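How to Write Acceptance Rules for a Two-Arm Folding Task (and Not Fool Yourself)

Posted under: Bench practice

Most folding demos I get sent have no rule for what counts as folded. Someone runs the task, picks the good runs, and writes "reliable" in the report. I have done it myself. What follows is the procedure we use now on the towel bench. It borrows some wording from the Wandley checklist, which Hemant Joshi brought over when he joined us, and drops the parts of that checklist I think are decoration.

You need two arms, a cloth, a table with nothing else on it, and a person who did not write the control code. That last item is the one people try to skip.

Step 1. Fix the cloth before you fix anything else

Write down which cloth you are testing. One entry in the log, same wording every time: color, pile, size as measured by you, washed or unwashed. Don't copy the size from the packaging.

Then decide what happens with the care label. A label is stiffer than the pile around it, and a grasp near one may not behave like a grasp on plain cloth. Pick a rule (label always face up, or label ignored) and put it in writing before the first run. If you choose "ignored," you are not allowed to bring the label up later when a run goes badly.

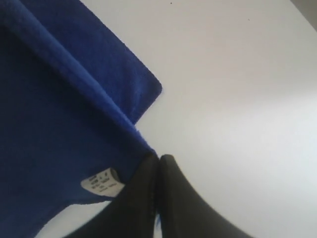 Fingertips closed at the end of a fold ridge, with the care label just to the left.

Step 2. Define a grasp

"The gripper has the cloth" is not a definition. Ours reads: cloth between the fingers, fingers closed, and the cloth stays between them through a lift of 3 cm. A few fibers in the gap do not count. Tsung-han Au wanted to accept the motor current reading as proof of a grasp. I said no, and I would say no again. Current tells you the fingers met resistance. It won't tell you whether they met one layer or two, and on a folded towel that is the whole question.

Log the layer count by eye. If the observer can't tell, the entry is "unknown," and unknown is scored as a fail. People complain about this rule more than any other on the page. Keep it.

Step 3. Define the shared hold

Two-arm tasks have a stage where both grippers hold the same piece of cloth, and this is where written rules usually go vague. You want limits on three things: how far apart the grippers may move, how fast, and what either arm does when the other one loses its corner.
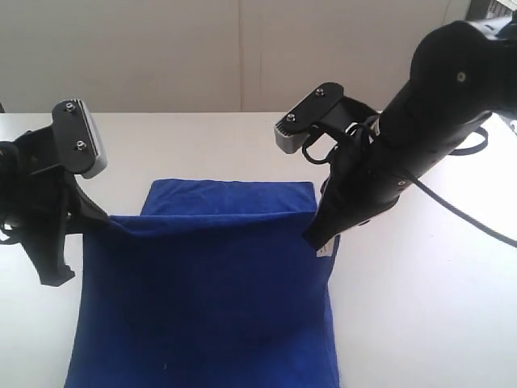
The last of those matters most to me. If one side slips, the other arm must stop where it is and wait for a person. It must not carry on with the fold. I have seen the Cirnine guide recommend a "graceful recovery" at this stage, with the remaining arm laying the cloth down and starting over. That may be fine in a product. In an acceptance test it hides failures, as the run ends with a folded towel and the log says success.

For tension, we don't have a number I trust. Fabrice Pichon has proposed one based on stretch along the top edge, and so far it depends too much on the towel. Until that improves, we write "no visible pull marks at the corners after release" and accept that two observers will sometimes disagree. When they do, write both answers down.

Step 4. Check the start state, every run

Runs should begin from the same condition, and "flat" needs a limit too. We allow shallow wrinkles. We don't allow a doubled edge or a tucked corner. Smoothing the cloth by hand between runs is permitted only if you do it before all of them, including the ones nobody is watching.

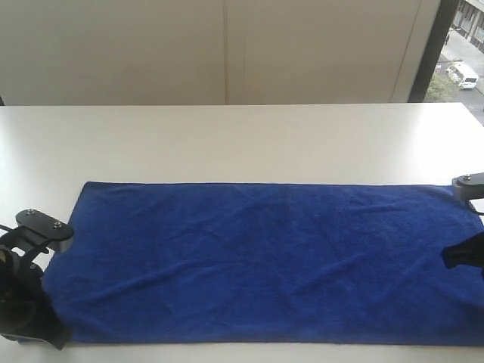

Lighting belongs in the start state as well, and it is missing from nearly every procedure I have reviewed. If your system uses cameras, a window is a variable. On our bench the daylight comes in from the right, so that end of the table is brighter and the towel looks lighter there than it does at the left. A system tuned in the morning may do worse at 4 p.m., or it may not, but you won't know unless the time is in the log. Blinds are cheap. If you leave them open, say so in the report.

Step 5. Count everything

Decide the number of runs in advance. We do 100 for a release and 15 for a change to the gripper code alone. Every run that starts is counted, including the ones somebody stopped early. Siu-ming Chiang keeps the sheet and has no stake in the result, an arrangement I recommend.

If you stop a batch partway, the batch is void. Start again from one.

Step 6. Report the failures first

Put the failed runs at the top of the report with their reasons, then the rate. In our June batch, 7 runs failed, and two of those were "unknown" layer counts that the author of the code still disputes. His objection is printed under the table. The score stays as it was.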